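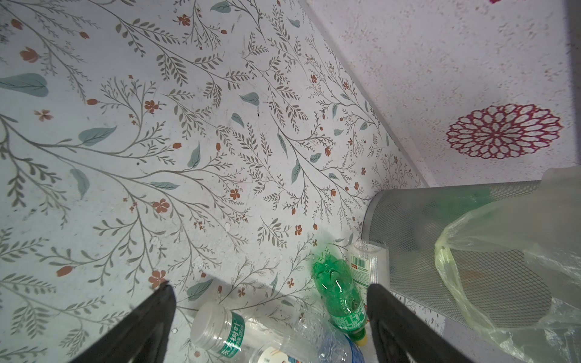
The pile by the bin, from the wrist.

Stories > Short Fiction > Workshop Tales

I was on cycle 628 when I started rooting for the Mallon fingers, and you're not supposed to root for anything in a grip comparison! Dellomville wanted numbers on soft plastic, Hiltgate wanted them by March, and I wanted the vine-print mat to stop reminding me of my grandmother's kitchen.

The Alexiou set had gone first (8 trays, lovely manners, dull as toast). The Mallons were wide and black and a bit rude. They went at a Sprite bottle the way I go at a jar of pickles, all shoulder.

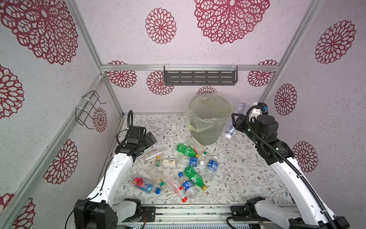 Right arm with a bottle, left arm thinking it over.

I talk to them on the late shift, I admit it. "Go on, lefty," I said, a little after two in the morning, and the left arm drifted down, stopped, and then – I swear this – tipped its wrist at me. I checked the log. No command. I checked it again with my coat on.

So I took my coat off, picked a bottle out of the bin, and set it back on the mat between the fingers. They closed on it so gently the plastic never even crackled. I wrote down "pass" and sat there with them until it got light.

1,716 reads | 48 shares

More recent stories
The Night Elevator
Salt for the Ferryman
My Aunt's Second Piano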